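Pladville Winter Grain Storage Project: February update for Madalena Antunes

Hi Madalena,

I'm sending this a little earlier than I promised, mainly so you have the numbers before your budget meeting. Quick version: we're on schedule with the sampling, a bit behind on the drying trial, and still under budget!

We now have 69 farms signed up, up from the 4 we started with when it was just me driving around with a box of sample bags. Most grow millet, and a few put in cowpeas between the rows. I'd hoped for more of the bigger growers near Destier, but they sell straight from the field and don't see much point in storing anything (I'll try them again after the planting rush).

Moisture readings have gone well. We've taken 145 so far, and the growers who waited an extra week before bagging are getting the drier grain. The Oda meters are easy to use once you remember to let them warm up, though I'd like one spare, as we lost a morning to a dead battery. The price is on the second sheet.

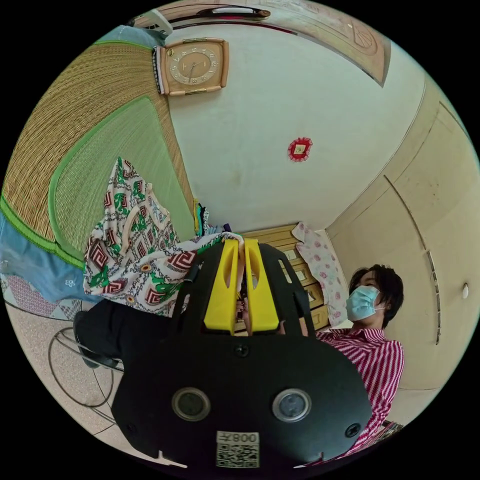 Striped collar, face mask and patterned fabric, in front of the cream wardrobe.

Now the drying trial. The liners from Pomilari came late and in the wrong size, so we only got half the racks going. They've agreed to swap them and pay the freight. I'd like to push the end of that trial back by three weeks, with no extra money needed, just your okay on the new date.

Prices are the thing everyone wants to talk about. Millet dropped right after harvest, same as every year, and the growers who held their bags did better when buyers came back. I don't want to oversell it, as it's one season and one road was closed for part of it, but people are asking about sharing a storage shed next year. A shed for around 200 bags would suit the Pladville group, and I'm getting two quotes.

Still to do before the next report: finish the second round of readings, get the replacement liners up, and sort out who keeps the meters over the summer. Receipts are in the usual folder, except the fuel ones for the last trip, and I'll add those tonight.

Call me any time after 4 if something doesn't add up.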